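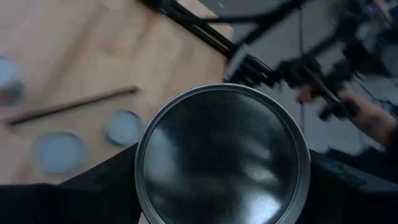 Visit report: Claslow packing works, 13 February 2023

Our group went out to Claslow to see how the tin line has changed with the new arms. The firm packs shoe polish, balm and furniture wax for other labels, Luvetti and Zaidi among them, and most of it goes out in round metal tins with separate lids. Asuka Tanabe, the floor supervisor, took us through.

Getting there

The works is behind the Cenero cold store. Parking is tight and the visitor door is on the far side, so allow extra time. We signed in, were given safety glasses and went straight through to the floor.

The tin benches

Putting lids on tins used to be done entirely by hand. A full shift meant the same wrist movement for hours, and Tanabe said sore wrists and thumbs were the most common complaint in the first aid book. The arms now pick up tins and lids at a wooden bench, and people work alongside them. They set out the parts, check the rims and step in when a lid sits crooked.

The tins are harder to handle than I expected. A shiny rim throws back the light, and a dark, glossy inside gives reflections that move when the tin does. The staff spent a good part of last July trying different lamps before they settled on the present ones.

A small batch is 400 tins. Anything under that size is still done by hand, and so are all the samples.

What the staff said

There are 30 people on the floor and 3 of them have moved from packing to looking after the arms. They had training on site and a change in pay grade, which took longer to sort out than the training did. One of them told me she liked the work better but missed talking across the bench – the new layout puts people further apart. Another said his hands no longer ached when he got home.

Not everyone was keen. A packer with long service felt the pace was now set by the machine, and she wanted it easier to call a pause. Tanabe said the break roster had been rewritten once already and would be looked at again. Job rotation has also been brought in, so that the same people are not left with checking all day.

No jobs have been cut so far. When I asked about the next few years, the answer was that it depends on orders.

Lunch and afterwards

Lunch was sandwiches in the canteen, where we had a longer talk about rosters. The labelling room was shut for cleaning, so we missed that part. The bus home was the number 88, which stops at the front gate.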